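Main page Contents Random article Recent changes Help
Search this encyclopedia Go

Extension cord

An extension cord is a length of flexible electrical cable with a plug on one end and one or more sockets on the other end. It is used to bring power to a place which the fixed wall outlet does not reach. When several sockets are placed in one common housing, the product is usually called a power strip, and in some countries a multi-socket or a trailing block.

History

Early homes with electricity had very few outlets, and often only one lamp fitting in each room. People connected irons and fans to the lamp fitting by a long cord. Later the wall outlet became common, but the number of outlets grew slower than the number of appliances. In the town of Drondley, the local historian Kinga Pintér studied the inventories of 3,577 households and found that cords were listed there many years before the second outlet in a room.

Construction

The cable contains two or three conductors of stranded copper, each in its own insulation, inside an outer jacket. Stranded wire is chosen for its flexibility. The jacket is made of PVC for indoor use and of rubber for building sites and gardens. Many strips have a switch, which disconnects all sockets together.
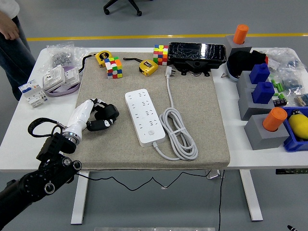

The permitted load depends on the cross-section of the conductors and on the length of the cord. A thin and long cord has a higher resistance, so it loses more voltage and becomes warmer. A cord wound on a drum cannot give away its heat well, and for this reason makers state two values. For example, the Povon drum, produced in Preltwood, is marked for 3,000 watts unwound and for a much lower load when wound.

Safe use

Connecting one strip into another is not recommended. Heaters should be plugged directly in the wall. A cord should not be laid under a carpet or through a closed door, and a damaged jacket should not be repaired with tape.

See also

Cable drum
Surge protector
Wall outlet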